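Notebook, shape board, April

Fit check on the blue board, continued from Géza's page. Board on the gray floor of the enclosure, three walls up, front open. Floor wiped first.

Clearances so far, by feel and with the feeler gauges from the Szekeres set:
Green cylinder, large: drops in under its own weight, slight wobble at the top. Acceptable.
Green hexagonal prism: goes in at any of the six rotations, but two of them need a push. Suspect one flat is proud. Marked it underneath in pencil.
Red rectangular prism: tight for the last 4 mm. Leans slightly right once seated. Does not rattle.

Star hole not tested. The star piece is still with Zsófia, who is measuring the points. Oval and arch not tested either; same reason, pieces not back.

Surface: faint scuffs on the top face. Géza wants it rubbed down before the next round. I would leave it, the finish is matte anyway and rubbing down will round the hole edges, and then the clearances above mean nothing. To discuss.

Glare is a nuisance when reading the edges of the holes. Tried a sheet of tracing paper over the Banutent lamp, better. Keep it there.

Dimensions of the holes go in the shared table under the Komico order, 17 rows so far, units in mm. Please do not enter inches again. Zsófia's earlier values were taken with the old calipers, which read 0.2 high, so correct those before comparing.

Stopped at 3:40 with three pieces seated, cylinder, hexagon and red. Left them in.
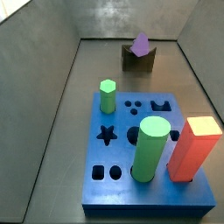 Next: recheck the hexagon after the flat is dressed, one light pass only, and gauge it again before touching anything else. If it still binds, look at the hole and leave the piece alone. Need fresh 400 grit, the box is down to two sheets.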